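Keeping and Reusing a Foam Box in a Small Shared Room

A white styrofoam box takes up table space, but it is worth holding on to if you live with one table, a bunk and not much else.
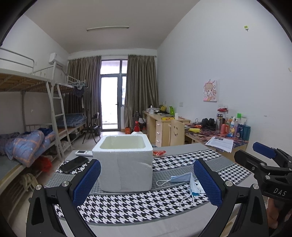
Check the box before you keep it

Press the walls with your thumb. Creases and shallow dents on the outside do no harm. A crack that goes all the way through is different, and a box with one should only hold dry things. Look at the rim too. A thick rim with no chunks missing will take a lid or a folded towel and hold the cold in.

Smell the inside. Boxes that carried fish or meat can keep the smell for weeks. If it is still there after two washes, throw the box out.

Washing it

Use cool or lukewarm water, a drop of dish soap and a soft sponge. Scouring pads tear the surface and the beads start coming off. Very hot water can warp the walls.

For stains or a light smell, mix 2 tablespoons of baking soda with 200 ml of water and wipe it on. Leave it for half an hour, then rinse. A spray bottle makes this easier in the corners. Label the bottle if you have more than one in the room.

Do not use nail polish remover, paint thinner or anything with acetone in it. These dissolve the foam.

Dry the box upside down with one edge propped on a spoon. It looks dry well before it is, so give it overnight.

What to put in it

Small things from the table. A remote control, face masks, snack packets and chargers all end up in the same place in a shared room. Stand a few cut-down cereal boxes inside as dividers and they stop sliding into each other. Keep clean masks in a zip bag. Leave your phone out of the box while it charges.

Cold drinks. Two frozen water bottles will keep a few cans cool through an afternoon. Put the bottles on top of the cans, cover the box and keep it out of the sun. For milk or cooked food you need a proper cooler with a lid.

Fragile items on moving day. Line the bottom with a T-shirt, wrap each mug in a sock and fill the gaps with more clothes. Tape a piece of cardboard over the top and lift the box from underneath. The rim can snap if you carry a full box by it.

Protecting the table

Foam is light and slides on a bare surface. A tablecloth helps, and it also catches the beads that come loose. Shake the cloth outside or over a trash bag, never over a sink, where the beads will float around and block the strainer. If you have two cloths on the table, shake both.

Where to store it

Under the bottom bunk is the usual spot. Measure the gap first, including any rail that hangs down. Pull out whatever is already under there, sort the plastic bags from the bedding, and wipe the floor before anything goes back. Stand the box open side down so it doesn't collect dust. Keep it away from heaters, candles and hot plates. Foam melts quickly and it burns.

Getting rid of it

Many curbside programs do not take foam. Ask your building or town before putting it in the recycling. If it has to go in the trash, break it up inside a closed bag so the pieces stay put.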